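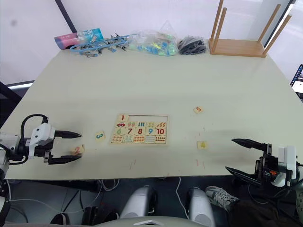 Photo: Stavard Robotics Club / R. Coughlan

Campus News | Student Projects | Engineering

Students in the Stavard manipulation project have moved their two-armed robot from stacking blocks to a children's number puzzle, and the group will use the puzzle as its set task for the June demonstration day.

The project, named Istik, is run by the college robotics club and counts as a one-semester elective for members who register for credit. Its aim is to train a control policy from recorded human demonstrations. An operator drives the arms by hand through each attempt, the system records the camera views and joint positions, and the recordings are then used to train a model that has to do the task without the operator.

The puzzle is a wooden board with a raised border and two rows of printed tiles. The top row carries the numerals, with small drawings of things to count. The lower row shows groups of objects. Loose square tiles go into the open slots of the board. During the current round of work the tiles 2, 3, 4 and 5 are the ones left out on the table, and a trial is scored complete when all four are seated in the correct positions.

Róisín Coughlan, who leads the data side of Istik, said the puzzle was picked for its tolerances. Block stacking had allowed the gripper to be off by a wide margin and still produce a stack. A tile that is turned a few degrees will sit on the edge of its slot and has to be nudged or picked up again.

"With blocks we were mostly measuring whether the arm got to the right part of the table," Coughlan said. "Placement error was hidden. Now it shows up in the score."

Each arm ends in a gripper with two long black fingers. The tiles are thin compared with the blocks used last semester, and the fingers have to come in low to get hold of one. Early attempts at a straight-down grasp often pushed the tile along the table. The operators now approach at a shallow angle from the side, and the written procedure calls for the tile to be gripped by its opposite edges with the printed face left clear for the camera.

Work is divided by side. The left arm takes tiles that start to the left of the board and the right arm takes the others. The arms are not allowed to be over the board at the same time. In the first version of the procedure both could move freely, and the recordings contained many pauses where the operator held one arm back to avoid contact. The trained model copied the pauses. A fixed order of turns was added to the operator sheet, and the earlier recordings were dropped from the training set.

The set now holds 1324 accepted demonstrations. Another 900 were recorded and rejected, most of them for a dropped tile, a late start of the recording, or a tile placed in the wrong slot and then moved. The club has kept the rejected files, and a smaller group of students is looking at whether the ones with corrections can be used to teach recovery from a bad placement.

Starting positions are varied between trials. A script prints a layout for the loose tiles, and the person resetting the table places them by eye. The layout is not exact and is not meant to be. Tiles may be near or far from the front edge and may be turned to any angle, but they may not overlap or touch the board. The row of stored items at the back of the table, which includes bags of small plastic parts and an upturned stool, stays in view during recording. Brahim Tahiri, who wrote the reset script, said a model trained against a bare background had performed worse when anything was left on the table.

"We would have to clear the bench every time, and other groups use that bench," Tahiri said. "It was easier to record it the way it normally is."

Two limits were reported at the group's last review. The first is number recognition under the gripper. Once a tile is held, a finger can hide part of the numeral, and the model sometimes heads for the wrong slot if the grasp was made before the tile was clearly seen. The students have added a short hold above the table after each pick to give the camera a second look. The second is regrasping. A tile picked up at the wrong angle has to be set down and turned, and the model does this on few of its attempts. Handing a tile from one arm to the other has been discussed but is not part of the June task.

In the most recent test series the model was given 26 layouts it had not been trained on. It seated all four tiles in 11 of them. In nine others it seated three. The remaining six ended early, four on a time limit and two on an operator stop. The group's target for June is complete placement in half of the layouts, using a fresh set printed on the day.

Training runs on a shared machine in Room 1011 of the Dunne Building, where the club has overnight slots. A full run on the present data takes most of one slot. Because of this the group trains one model a week and changes one setting at a time, and a log of the changes is posted for members beside the room schedule.

The demonstration will use the same table and board. Visitors will be able to choose which of the printed layouts is run, but the reset will be done by club members. A second station is planned with a simpler task, for visitors who want to try operating the arms themselves. It will use the blocks from last semester.

Istik is supported by an equipment grant from the Clesness Fund, which covers gripper parts and storage. The grant ends after the summer term. The club has applied for a renewal and has listed spare finger sets and a second puzzle board as the main purchases.

Students who want to join as operators need to complete the bench safety session and ten supervised trials before their recordings are accepted. No programming background is required for the operator role. Sign-up sheets are at the Dunne Building front desk.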